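In Defense of the Rumpled Bed

I stopped making my bed properly in January, and I'd like to make a case for it.
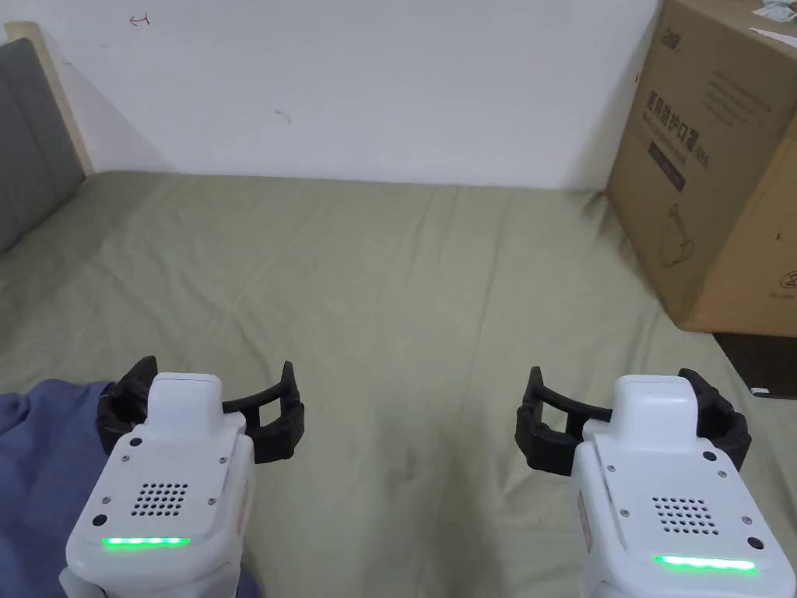 My mother made a bed you could bounce a quarter off. Corners folded, top sheet turned down one hand's width, pillows stacked like somebody from a hotel was coming to inspect. I did it her way for 26 years (yes, even in a dorm room in Flurton with a mattress thinner than a phone book) and I never once asked what it was for.

Then my friend Urmila Negi came to stay, and on Sunday morning I walked past the guest room and saw that she'd simply thrown the covers back and gone off to get coffee. The window was open and the bed was just lying there, breathing! I felt scandalized for maybe a minute and then I felt jealous.

So now I do what she does. Covers back, window up, and the sheet stays however I left it until I get home from work. Sometimes I give it a tug at the corners before I climb in, and sometimes I don't bother. A green sheet is wonderful for this, by the way, one of those soft, grayish sage greens. White shows every fold and makes you feel like you've let somebody down, but green with creases in it looks a bit like a hillside. I can live with a hillside.

People will tell you that a made bed sets you up for the day. I've read that in more than 1000 places, or it feels that way, and I'm sure it's true for the people writing it. What it set me up for was being 2 minutes late for the bus and cross about a pillowcase. If smoothing things out calms you down, please go ahead and smooth! I still fold my dish towels in thirds and I won't hear a word about it.

What I do think matters is clean sheets. Change them often, dry them outside if you've got the space, and put the fitted one on with the seams tucked where your feet won't find them. That's real comfort, and you feel it at eleven at night when you're tired. The tight corners were always for company, and hardly any company of mine has ever gone upstairs.

My mother visits next month. I'll be making the bed for that one, corners and all.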